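Evine – Pinça manual para demonstração de tarefas

A Evine é uma pinça de mão para registar demonstrações sem braço robótico presente. O operador executa a tarefa e o equipamento grava a trajetória, a abertura das garras e o vídeo captado por trás das garras. Os dados são depois convertidos para o controlador do robô.

Aplicações típicas: manuseamento de têxteis, arrumação e preparação de camas. Em peças flexíveis, recomenda-se iniciar cada gravação com a peça estendida e as garras sobre a zona de preensão – na dobragem de calças, junto à cintura.
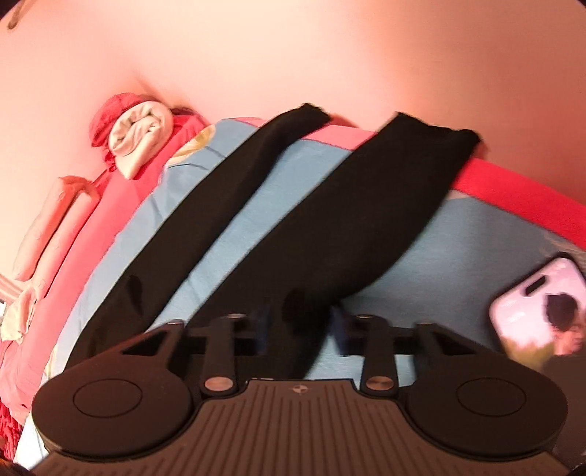

Características

Garras: dois dedos com almofadas azuis, acionados por braços articulados
Massa: 467 g, sem cabo
Curso máximo: 67 mm
Autonomia: 10 horas
Referência: 2438

Modos de utilização

Demonstração direta: pinça na mão, gravação local.
Comando remoto: a pinça envia a pose a um braço compatível com o módulo Awan, vendido em separado.

Fornecimento

Inclui carregador, cabo de dados e almofadas de substituição. Calibração de fábrica na Neltivholm. Apoio técnico: Imke Hellwig.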